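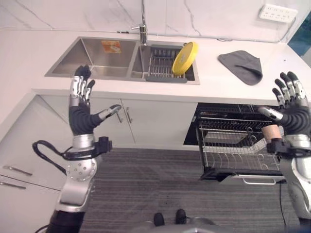 Parkow Property Management: Owner FAQ, Rental Units at Skellstead
Last updated: 3/24/22

What does the management agreement cover?
Rent collection, lease renewals, routine maintenance, move-in and move-out inspections, and monthly owner statements. It does not cover capital improvements, insurance claims or tax filing. These can be added in writing under Schedule B.

Who approves repairs?
The property manager may approve any single repair up to $400. Above that amount we send the owner a written estimate and wait for approval. Emergency work (active leaks, loss of heat, electrical faults) proceeds without approval up to $2000, and the owner is notified the same business day.

Are kitchen appliances the owner's responsibility?
Appliances listed on the unit inventory are maintained at the owner's expense. Appliances brought in by the tenant are not. Damage from misuse is charged to the tenant if the inspection report supports it.

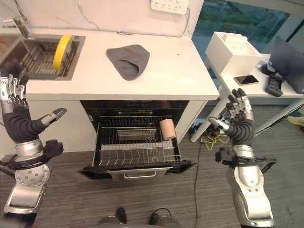

Open dishwasher in a white kitchen counter.

How often is a unit inspected?
At move-in, at move-out, and once each October. Tenants receive written notice before the October visit. Owners may request an extra inspection for a fee of $100, billed on the next statement.

When are owner funds paid out?
Net rent is released after the tenant's payment clears and the month's invoices are posted. A reserve is held for each unit. If the reserve falls below the minimum in the agreement, it is refilled from rent before any payout.

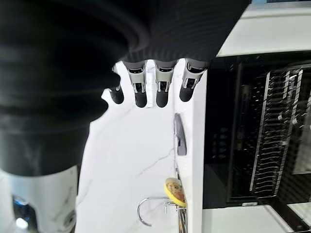
Statements are posted to the Onu owner portal. Paper copies are mailed on request. Questions about a line item go to Pierina Marino in accounting; include the unit number and the invoice number.

Can I choose my own contractor?
Yes, if the contractor is licensed and has current liability coverage on file with us. Send the certificate to Tomos Mathias before work is scheduled. We do not supervise or warrant work by contractors hired directly by the owner.

How do I end the agreement?
Give 2 months' written notice. Security deposits, keys and lease files are transferred to the owner or the new manager on the final day.
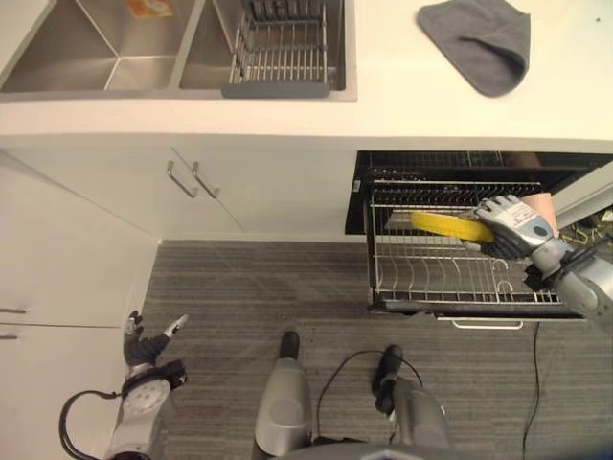

Any balance left in the reserve is returned once outstanding invoices are paid. Portal access stays open until the final statement is posted.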